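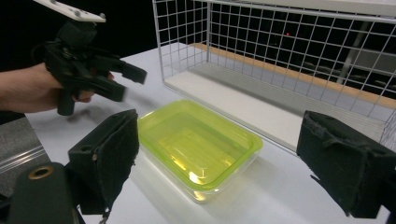

Week 4: Grip Strength and the Muscles of the Forearm

Reading: course pack, section on the hand and wrist. Bring your lab sheet.

Most of the muscles that close the fingers are not in the hand. They sit in the front of the forearm and pull on the finger bones through long tendons that cross the wrist. The small muscles inside the hand help with spreading the fingers and with fine control.

Terms to know

Flexors: muscles that bend the fingers and wrist. The two main finger flexors are the superficial and the deep.
Extensors: muscles on the back of the forearm. They straighten the fingers and hold the wrist steady during a grip.
Carpal tunnel: the passage at the wrist that holds nine tendons and the median nerve.

Power grip and precision grip

In a power grip the fingers curl around an object and press it into the palm. Holding a hammer or a pistol-style handle is a power grip. In a precision grip the object is held between the thumb and fingertips, as with a pen.

Wrist position matters. Bend your wrist all the way forward and try to make a tight fist. The flexors are already shortened, so they can't pull as hard.

Lab

Work in pairs. Take three readings per hand on the dynamometer, elbow bent at 90 degrees, with a 50-second rest between readings. Record the highest value in newtons. A sample reading of 381 N is filled in on the first row of the sheet.

Lab sheets go to Karthik Chowdhury in room 200 before the next lecture.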